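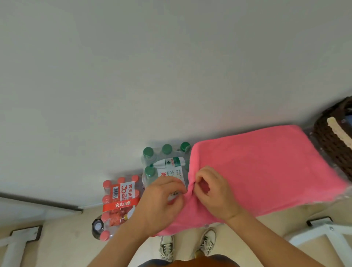

Liette Vachon
Lead author, Units 3 and 4

Chapter 4
Work without wages

Most of the work described so far in this book is paid. Somebody is hired, the hours are agreed, and at the end of the week or the month money changes hands. Economists find this kind of work fairly easy to study. It leaves payslips, tax records and contracts behind it.

A great deal of other work leaves no record. Meals are cooked, floors are swept, towels are folded, children are taken to school and older relatives are helped up the stairs. If a family does these things for itself, no wage is paid and nothing is added to the national accounts. If the same family pays a cleaner or a childminder to do them, the wage counts as part of the country's output. The work may be the same in both cases.

This chapter looks at how unpaid household work can be defined, how it can be measured and why the results are often argued over. You will need the idea of opportunity cost from Chapter 2, and it would help to look again at the section on national income before you go on.

4.1 What counts as work?

The usual starting point is the third person test. An activity is treated as work if you could, at least in principle, pay another person to do it for you and still get the benefit. Ironing a shirt passes the test. So does stacking the shopping when it comes home. Sleeping does not pass, and neither does watching a film, as you cannot hire someone to rest on your behalf.

The test is simple but it leaves some awkward cases. Gardening may be a chore for one person and a hobby for the person next door. Cooking on a weekday evening may feel quite different from cooking for friends. Reading to a child could be done by a paid helper, yet many parents would say that the point is to do it themselves. Researchers normally count all of these as work and leave the question of enjoyment to one side.

There is also the work of planning. Someone has to notice that the soap is running low, remember the dentist and decide what to eat. This takes up attention more than time, and it often happens while the person is doing something else - on a bus, or in the middle of a paid job.

4.2 Keeping a diary

The main tool for measuring unpaid work is the time-use diary. People write down what they are doing through the day, usually in short blocks, and the entries are then sorted into groups.

The Vemberg Household Study, which we use throughout this unit, collected diaries from 2,514 adults in the town of Reswood and the villages near it. Each person filled in a diary on 3 separate days. The first diaries were handed out in April and the last were collected on 1/11/20. Around 80 of the people taking part were also interviewed at home.
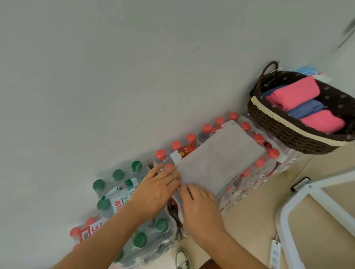 Darcy Robichaud, interviewed at home, said that the diary had been easy enough to fill in but that it made the day look tidier than it was. "I put down laundry for half an hour. In that half hour I answered the door, started the potatoes and talked my son through his maths. I only had room for one thing, so I wrote laundry."

The difficulty raised in this interview is well known. When two activities happen together, the diary needs a rule for dealing with them. Some studies ask for a main activity and a second activity. Others ask for the main one only, and these tend to give lower figures for childcare, which is very often done alongside something else.

A further problem is memory. A diary filled in during the day is generally more reliable than one filled in the next morning. Short tasks are the first to be forgotten. Wiping a table or putting away a few clean things may take less than a minute, and people often leave such jobs out altogether, even though they are repeated many times in a week.

4.3 Putting a price on it

Once the hours are known, they can be given a money value. There are two common methods.

The replacement cost method asks what it would cost to hire someone to do the work. Hours of cleaning are valued at a cleaner's wage, hours of cooking at a cook's wage and so on. A simpler version uses one general housekeeper's wage for everything.

The opportunity cost method asks what the person could have earned in paid work during the same hours. Under this method an hour of washing up done by a surgeon is worth far more than an hour done by a shop assistant, although the plates are equally clean. Many students find this result odd, and we return to it in section 4.5.

Before reading on, keep a diary of your own for one full day. Use blocks of ten minutes and allow two columns, one for the main activity and one for anything else you were doing. Bring it to class, as you will need it for the first exercise.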